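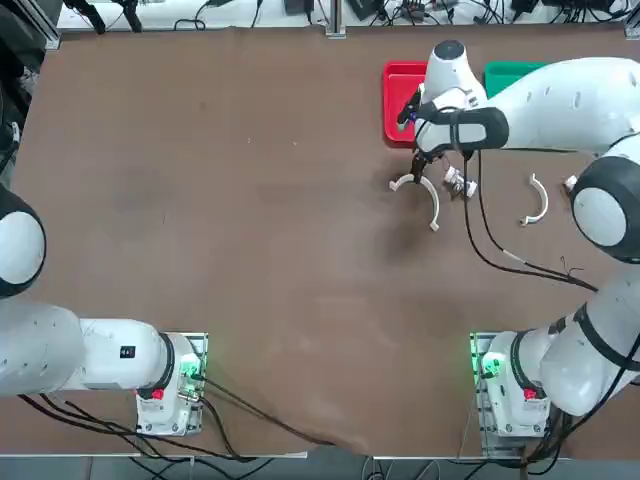
Phone Checking and Trust in Couples: What Our Survey Can and Cannot Say

Carter Sawatzky
Social Psychology project, final report
2023-02-01

Background

Plenty of websites claim that reading a partner's messages is a sure sign that a relationship is failing. The articles usually quote a percentage and rarely say who was asked. I picked this topic because I doubted the percentages, and after a term of working on it I still doubt them, including my own.

By "phone checking" I mean looking at a partner's messages, call list or photos without asking first. Sharing a passcode doesn't count. Neither does picking up the phone to change a song, although two people who answered the survey thought it should.

Method

The questionnaire had 14 items and went out through the Stisunau student mailing list and a notice board at the Beaudoin residence. The mailing list has over 1,700 addresses on it. I got 49 usable replies, all from people who said they had been with their partner for at least six months. Replies were anonymous. I asked how often the person checked, whether the partner knew, and how much they trusted the partner on a scale from one to ten.

The low response is the first problem. People who care a lot about phones and jealousy are more likely to open a survey with those words in the subject line. I would change the subject line if I did it again.

The second problem is that I only heard from one half of each couple. A person can report a happy, trusting relationship while the partner would say something quite different.

Results

More than half said they had checked at least once. Most of those said it happened early on and then stopped. Trust scores were a little lower among people who checked often, but the group was small and the scores overlapped a great deal. I ran the comparison two ways and got two slightly different answers, so I am not going to report it as a finding.

The written comments were more useful than the scores. One person wrote, "I looked because I was already worried, and then I was worried about having looked." Another said the couple had agreed to swap phones whenever either of them asked, and that it had been dull from the first week.

Discussion

The popular claim is that checking destroys trust. My data can't show that. Low trust could lead to checking, checking could lower trust, or a third thing – an affair in an earlier relationship, for instance – could cause both. A survey taken at one moment has no way to separate these.

I also looked at the advice offered by Flamano, a couples' app that one reply recommended. It tells users to "go fully transparent" and share their location and messages at all times. I found no study behind this on its pages. It may suit some couples, but a partner who agrees because refusing would look guilty has not agreed to very much.

Ploller's course reader treats privacy and secrecy as separate things, and I think the survey should have done so too. My item 9 mixed them up. Several people skipped it, and I left it out of the results.

Next steps

A follow-up in April would ask both partners separately and repeat the questions later on. I would aim for 400 replies and drop the trust scale in favor of questions about specific situations. The revised questionnaire is in Appendix B, with the old item 9 crossed out.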